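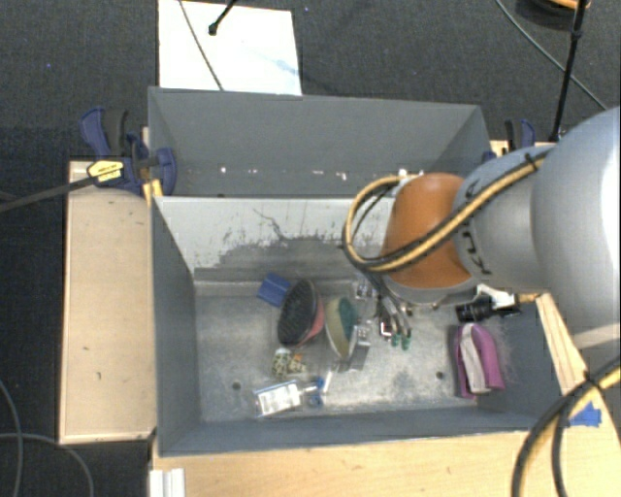 Page last changed: March, by the Setelus build team

Section 4. Setting up the bins, the clamps and the cable loop

Shared 2 times

By now the arm is bolted down, you have been through the power-up checks in Section 3, and you are probably itching to see it pick something up. We were too, the first time, and we skipped most of this section and spent a long evening at the Latuheru workshop chasing a problem that was only a bin creeping across the table. So please put the kettle on and take the next part slowly. It is the least exciting section in the guide, but the arm will be working out of these bins for as long as you keep the build together.

What you will need for this section:

– the two gray bins
– two bar clamps, the kind with a pad that doesn't mark the wall of the bin
– the wooden platform for the side of the front bin, and the narrow wooden strip
– the Drilline cable pack (the black ties are in the small bag, which is easy to throw out with the wrapping)
– blue tape
– a tape measure
– a handful of small household things to practice on

CAUTION: Leave the arm switched off and the stop button pressed in until step 9. Everything before that has your hands inside the reach of the arm.

4.1 Placing the bins

1. Clear the tabletop and wipe it. Sawdust under a bin lets it slide much more easily than you would think, and if you share your table with people who do woodworking you will want to get into the habit of wiping it every time.

2. Set the front bin on the wood with its low wall lined up along the table edge. Press down on each corner in turn. If it rocks, look for a screw head or a bit of old glue underneath before you reach for a shim.

3. Bring the second bin up directly behind the first so that the walls meet along their whole length. Any gap here will sooner or later swallow something thin – ours took a pen cap, which we did find in the end.

4. Slide the wooden platform in along the left side of the front bin, then lay the narrow strip down the right side. Both should touch the bin wall without pushing it inward.

NOTE: Scuffed bins are perfectly fine. The floor of our front bin has been scraped shiny and the finish on the inside of the back wall has worn badly, and we have never felt the need to change it. What does matter is a bent floor, so if yours has a dip you can feel with your palm, swap it now.

NOTE: The small round holes in the bottom of the front bin can stay open. Just keep tiny loose parts out of your practice pile, or put a square of tape on the underside.

4.2 Clamping

5. Fit the first clamp at the rear left corner, where the two bins meet. Run the bar out to the left so the handle stays where you can get at it. Tighten by hand until the walls stop moving against each other, then go a quarter turn more and stop there.

6. Fit the second clamp on the opposite side. This one ends up behind the arm and it is a nuisance to reach, so put it on now while the arm is parked and save yourself the crawling about later.

7. Take hold of the front wall and give it a good honest tug toward you. Nothing should shift. If the bins move as one piece, the clamps are fine and it's the table contact that needs work, so go back to step 1. If only one bin moves, tighten the clamp on the looser side.

CAUTION: Check that no clamp handle stands in the path between the bins. The arm knows where the bins are because you told Vistell where they are. It has no idea about the clamps.

4.3 The cable bundle

This is the part people write to us about most, so forgive us if we go on a bit.

8. Gather the black and yellow bundle and put a black tie on it before it runs down over the orange joint cover. Below that, leave enough slack for a wide loop that hangs out to the left side of the arm. It will look like far too much cable, and you will want to tidy it. Please leave it alone! The joint needs that slack when it turns, and a loop that looks neat while the arm is parked can be stretched tight when it reaches for the far corner of the rear bin.

Where the bundle comes down to the tabletop, add another tie and let it lie in an easy curve. We use blue tape on the wood near there to mark where it ought to sit. Should the cable wander off the mark after a session, something is tugging at it.

The thin gray hoses at the gripper get the same treatment on a smaller scale. Keep them close to the fittings and check that none of them can brush the bin wall as the gripper comes down.

9. Stand clear, release the stop button and jog the joint slowly through its full turn in both directions while you watch the loop. If it catches anywhere, stop, press the button back in, move the tie a little and try again.

4.4 Height check and a first pile

10. In Vistell, open the bin setup page and set the safe travel height to 230 mm above the bin floor. That clears the walls with a tall object held in the gripper. You can bring it down later when you trust the thing.

11. Put your practice objects in the front bin and leave the rear one clear to receive them. Mix them up: something soft, a small block, a shiny package, something see-through, something with bristles or an odd curve to it. Let them fall in a bit of a heap toward one side, as they would in real use, and leave some bare floor on the other so you can compare.

12. Lower the gripper by hand control until its green tips are just above the pile, then raise it back up to travel height. Do this in the middle first and then near each wall. Listen while you do it; a scrape is easier to hear than to see.

NOTE: Shiny and clear packages are the hardest items for the camera and we'd suggest keeping them out of your first automatic run. Put them back in once the plainer things are going across reliably.

If the gripper comes down off to one side of where you expected, measure the bins again before you touch any settings. In our experience the table has been bumped.

Go on to Section 5, Teaching the first pick, when you can do step 12 at all of the walls without a sound.

Filed under: Robots at Home > Setelus Arm > Set-up Guide

Comments (4)

shopfloor_cat
I cut my cable loop down because it looked messy. Had to redo the whole run two days later. Consider me told.

mapleandsolder
Could you add a word on bins with sloped sides? My clamps keep walking up the wall when I tighten them.

Setelus build team
A scrap of wood cut to the same slope and slipped under the clamp pad should hold it. We'll see if we can get a drawing into the next version.

tabletop_tinker
Step 7 was the one for me. Both clamps tight, bins still moving, and there was a layer of sanding dust under there you could have written your name in.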